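Keepsake box

A keepsake box is a container in which small personal articles, such as watches, bracelets and charms, are stored together. The term covers both purpose-made cases and reused packaging. In household use the most common form is the plain corrugated cardboard box, which is inexpensive, light and easily replaced.

Contents and arrangement

Flat articles are placed on the floor of the box first. A wristwatch is usually laid face up with its strap opened out to full length, so that the strap does not hold a bend. Beaded articles are set beside it in a loose loop. Small items are kept clear of the flaps.
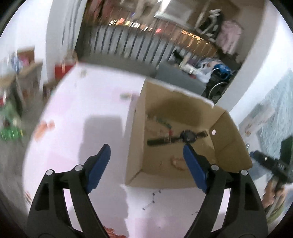
Shagufta Virk objects that a strap left open takes up most of a small box, and recommends closing it around a roll of soft cloth when more than one watch is to be stored. The Droscombe guide to household storage, revised 8/12/20, permits either method.

Materials

Untreated cardboard offers little protection against damp. The Droscombe guide advises a relative humidity below 66 percent and suggests that boxes holding metal articles be inspected every 3 months. Punched holes in the walls serve as handholds or allow air to pass, but they also admit dust. A thin cloth lining is often added for this purpose.

Bracelets strung on elastic cord should not be stretched around the wall of a box or hung from a flap. So-ying Chang, in a survey of 70 households in Pickering, found that broken cord was the most frequent form of damage to stored jewelry, followed by scratched watch faces.

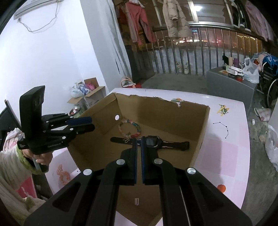 Watch and beaded bracelet in an open cardboard box.

See also: Jewelry box; Memory box; Corrugated fiberboard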